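Chore testers wanted – paid, part time, starts November

Kolus is looking for people who do housework or stock work and have opinions about it. Cleaners, shelf stackers, stay-at-home parents, hotel staff, anyone. No tech background needed. Really, none.

What it's about: can a machine do the boring jobs yet? Picking things up off a counter, wiping, folding, putting stuff back where it goes. Our short answer is some of it, slowly, on a good day. We want the long answer and we want it from people who do this work for a living or for free at home.

What you'd do:
Watch short clips of grippers trying chores, mostly in simulation. Say whether you'd accept the result in your own kitchen or shop. Mark the spot where you would have done it different. Write a line or two on why. Thin flat items are a big part of this round, so if you've ever had to get a picture or a placemat off a hard surface without scratching anything, you're who we want.
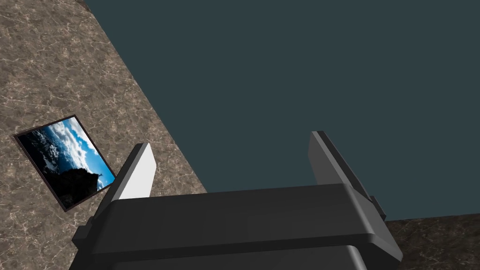 Sessions run 2 hours, from home, on your own laptop. Evening slots open, last one starts at 7:30 pm. Pay is $500 for the full set of sessions, plus a $100 bonus if you finish all of them, so $600 total. Paid by bank transfer at the end, not in vouchers. (We did vouchers last time. Sorry.)

A few people will be asked back for the shop-floor round with Hullex. Separate sign up, seperate pay. Ask if you're curious.

You need: decent internet, a screen bigger then a phone, 18 or over, OK reading and writing English. You don't need to like robots. Skeptics very welcome – last round was too polite and we didn't learn much.

Not a fit if you work for a robot maker or have rated clips for us before.

To apply, send a few lines through the form on the Kolus site. Tell us one chore you'd hand over tomorrow and one you never would. No resume, no cover letter. Put CHORES in the subject box or it goes to the wrong inbox.

Places go as they fill. We reply to everyone, might take a week.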